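Zinden Cup practice thread – kitchen task

gearmouse
Our club ran the pantry round again last night. 21 tries at putting the snack bag in the bamboo box, and the score sheet says we're brilliant. My view is we trained a very expensive arm to like one box.

Dudari_dad
A win is a win. The rules say bag in box. They don't say any box.

gearmouse
They say "unfamiliar kitchen," which I'd think covers the box.

plum_torque
Agree with gearmouse. We had 400 demos last October, all on one counter, and then Bandness moved the toaster. Our season lasted four minutes.

Dudari_dad
So put more junk on the counter. Cheaper than more demos.

gearmouse
Already did. Cereal box, toy tomato, toy banana, cutting board with a block on it, big green mug with a spoon in it. The kids want a second cereal box. I want them to log their runs. 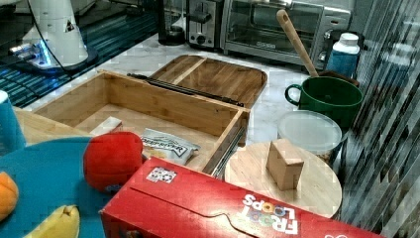 The lid stays open for now, because closing it is worth two points and costs us most of an evening. I'd skip it and work on the block.

plum_torque
Don't skip the lid. Matić skipped the lid and lost by one.

Dudari_dad
Matić lost because they forgot to charge the laptop.

plum_torque
Both can be true. Post your log when you have one – ours is at 1,081 runs and I trust maybe half.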